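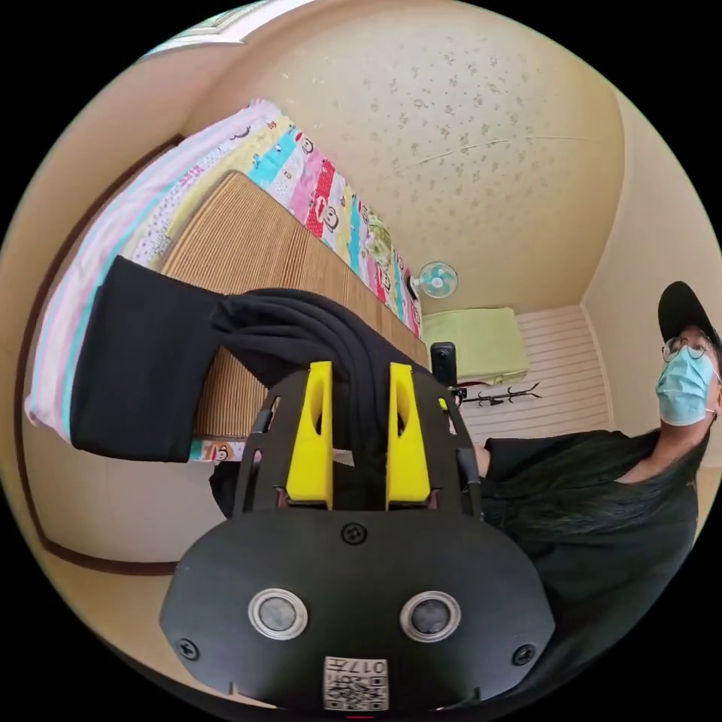 Why do side characters get weaker when a comic becomes a movie?

Mostly because the movie has one lead and two hours, and the comic had years. Everybody who isn't the lead gets cut down to the job they do for the lead. If a character was strong on the page, that strength gets in the way, so it goes.

That's the claim I'll spend the talk on. These are my notes, so some of it is in short form.

Start with the books. I'm using Frade, because most of the room will have read at least the first few issues. Ask for hands. If fewer than half, give the short version: border town, a toll bridge, a captain who runs it, and her second, Prakano, who keeps the books and does most of the fighting.

Prakano is in 29 of the first 40 issues. In issue 3 he holds the bridge alone for a whole night. He loses the use of his left hand doing it, and the writers never give it back to him. From then on he plans his fights ahead of time. Readers liked him for that.

Now the movie. He has 11 lines. Check that number again before the talk, and if I can't, leave it out and just say he hardly speaks. He drops the toll box in the river for a laugh. His hand is fine.
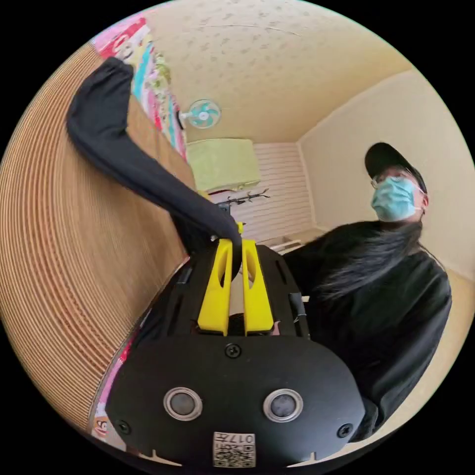
The bridge fight is still in the movie, but the captain does it. I don't think this was done out of dislike for the character. The captain needed a big moment before the halfway point and his was sitting there. Once it was hers, he had nothing left to be serious about, so he got the jokes.

Pause for questions if people look restless. Otherwise keep going.

Second case, Fundska. Shorter. In the comics she can stop any machine she touches, with no limit given. In the series she can do it once a day, and has to rest after. Pramila Mathur made a good point when I tried this out on her: a limit isn't the same thing as a joke. Fundska on screen is weaker, but the show takes her seriously. People in the story still fear her. I had the two cases lumped together before that and I've now split them.

So, two kinds of change:

Less power, same respect. Fundska.
Same power on paper, no respect. Prakano.

The second kind is the one fans complain about, even when they say they're complaining about power levels. Read out the two letters here. Keep it to the marked lines, the first one runs long.

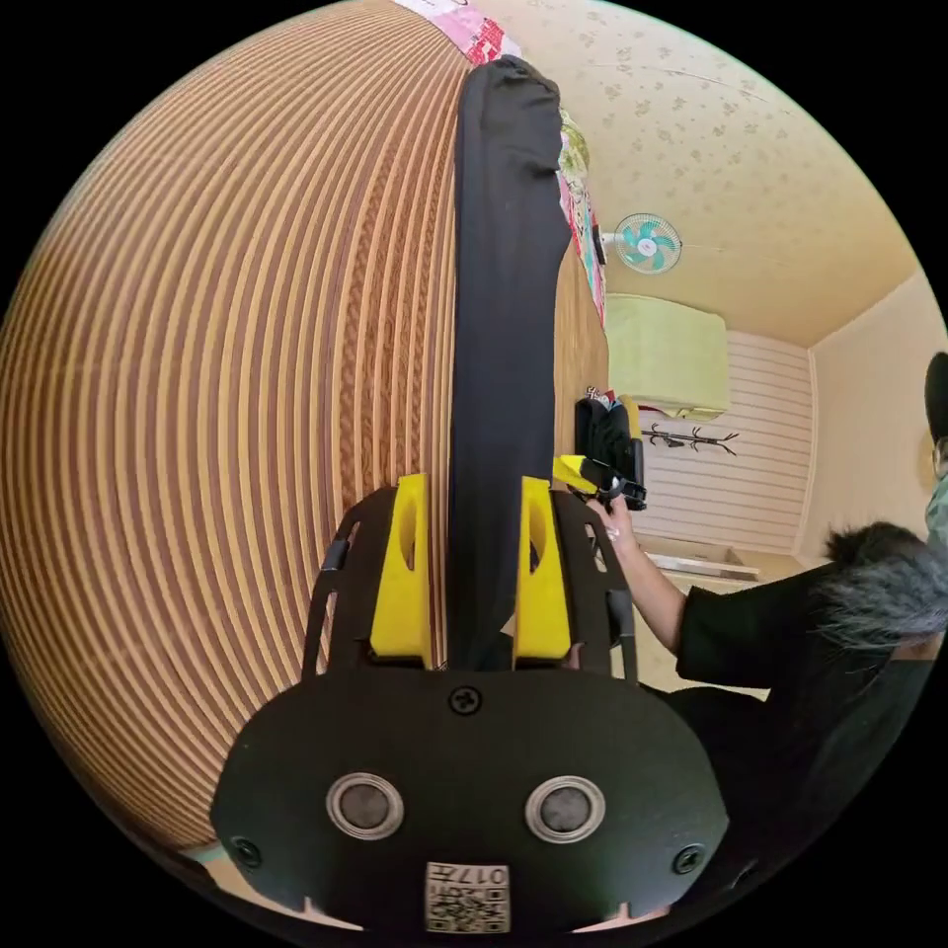 Festitz Comics and Screen Club, Talks Team

Part two. Can a character come back from this?

Sometimes. The easiest way is a story without the lead in it. Give Prakano one episode on the bridge by himself and most of the damage is fixed. He doesn't need a new power or a sad past. He needs a problem that's his and nobody around to solve it for him.

The harder way is to do it inside a sequel, where he still has to share. The comics did this once with a different character, the ferryman, who was a drunk for 20 issues and then turned out to be the only one who could read the old maps. It worked, though it took a while and a lot of readers had quit by then.

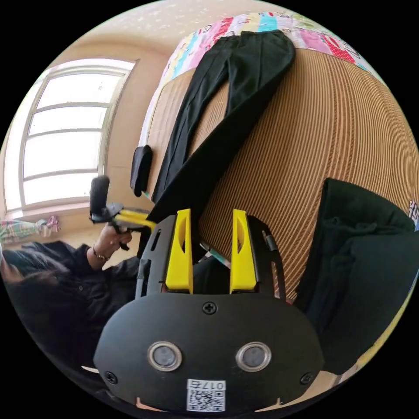 The case against me, which Jasmina Berisha will raise if I don't: plenty of people only know the movie, and they like the funny Prakano. They're not wrong to. He gets the biggest laugh in it. If the next one turned him grim, those viewers would feel he'd been taken away from them, same as readers did the first time.

My answer is that he can be funny and still be good at his job. He makes jokes in the comics too. Show the page from issue 3 where he argues with the man he's fighting over the price of the toll.

Leave ten minutes for discussion. Questions to have ready in case it's quiet:

Which character would you give a solo episode?
Has a screen version ever made somebody stronger, and did you like it?
Does it matter if the writers have read the books?

Bring the spare copies of issue 3 and collect them at the door.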